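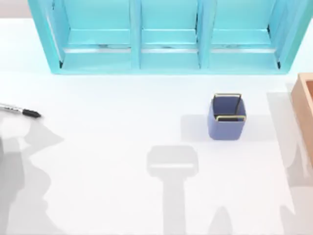

The Last Junk Drawer in America

My mother kept a drawer to the left of the stove that held, among other things, a key to a house we had sold, eleven inches of a twelve-inch ruler and a birthday candle shaped like the number 4. When I turned 40 she used it next to a zero she'd bought new. She didn't have to look for it. She opened the drawer, moved her hand around like a vet with a cow, and there was the 4.

I have been thinking about that drawer because I recently paid a woman to take mine away.

Her name is Philomena Mac Suibhne, and she has been putting other people's houses in order for 25 years, long enough to remember when the job was called cleaning up. She arrived at my place one February morning at nine sharp with a label maker, a roll of black bags and the expression of someone who has seen the inside of a lot of hall closets. I had offered coffee. She asked which mug I planned to keep.

There's a good deal of money in getting rid of things now, and most of it is made by selling you other things to put the survivors in. The catalog from Rirkitz, a storage company whose customers speak of it the way my uncle spoke of the Navy, runs to 116 pages. I read all of them in the bath. There are bins for batteries and smaller bins for dead batteries. There is a rack for lids, and a tray to go under the rack. On page 80 there's a box for boxes, and I am sorry to say I turned down the corner.

Philomena doesn't care for Rirkitz. "You buy the bin, and then you go looking for something to put in it," she told me, while holding up a tangle of phone chargers by one end, like a trout. "I've been in houses with forty bins and no place to set down a sandwich."

Her own method is older and ruder. Everything comes out. It goes on the floor, where you have to step over it all day, and by late afternoon you hate it enough to be sensible. She has no patience for asking whether an object brings you happiness. She asks where you last had it in your hand. If you have to make up the answer, it goes in the bag, and she can tell when you're making it up. I claimed I had used a melon baller in the summer. She asked what melon.

For a second opinion I drove out to see Žofie Havlíček, who lives above a shuttered shoe repair in the town of Jileck and owns more stuff than anyone I have met who isn't a museum. She is a retired bookkeeper with excellent posture. Her kitchen has one chair free for visitors, and you get it after she has moved the magazines to the other one, and then back again when she wants to sit.

Žofie keeps a ledger. Old habits. Every object in the apartment that she considers "of interest" has a line in it, with a place and a remark, and when I visited she was up to 1364. I picked a line at random and read it out: a brass hinge, hall cupboard, second shelf, "from the good door." She walked down the hall and came back with the hinge before I'd finished my tea. I then asked about her car keys. They took a little longer.

I asked if she had ever thought of thinning things out. She had, once, after her sister visited and cried. She filled a carton, carried it down to the street and stood next to it. A man came by and asked how much she wanted for the waffle iron. It was a perfectly fair question, she says, and she carried the whole carton back upstairs.

"He would not have looked after it," she said.

I ate a waffle at her table an hour later, so I'm in no position to argue.

What strikes me, going between these two women, is how much alike they are. Both know where everything is. Both are a little frightening on the subject of string. The people in trouble are the rest of us in the middle, who own too much to find anything and too little to call it a collection. We're the ones who fall for the catalog. We think that if the scissors had a nicer home they would stay in it.

They don't. I know a family who put in the full Mahlangu wall, the one with the soft-close doors and the cubby for each child. It cost what my first car cost and it's beautiful. The backpacks live on the floor in front of it. The younger boy keeps his cubby empty, he explained to me, because it's his and he likes to look at it.

I sort of see his point. There's a real pleasure in a bare surface, and for the first week after Philomena's visit I had several. I'd come down in the morning and put my palm flat on the counter, just because I could. I invited people over and waited for them to mention it. One of them set down a set of car keys, a bag of limes and a parking ticket, and I stood there with my teeth together until he left.

By the second week the mail had found its way back. By the third there was a screwdriver. I hadn't used a screwdriver. I don't know whose it was, and I've asked.

Philomena says this is normal, and that she can come by twice a year for a reduced rate. Her own apartment, which I badgered her into letting me see, is as plain as you'd hope: a table, a decent lamp, and a row of coats that looks like it has been told to stand up straight. She let me open whatever I wanted. The silverware was silverware. The linen closet was so orderly I closed it again out of shame.

Then I pulled the drawer to the left of the stove, and it stuck. It gave after a couple of tugs and a rubber band shot out. Inside were soy sauce packets, a Famo flashlight with no back on it, a good many twist ties, somebody's school picture and a doorknob.

"That one's full," said Philomena, and leaned on it with her hip until it shut.

I went home and cleared out the drawer by my own stove, where her label maker had printed UTENSILS in small capitals. The utensils are in a jar now. The screwdriver was first in, and after that the 4.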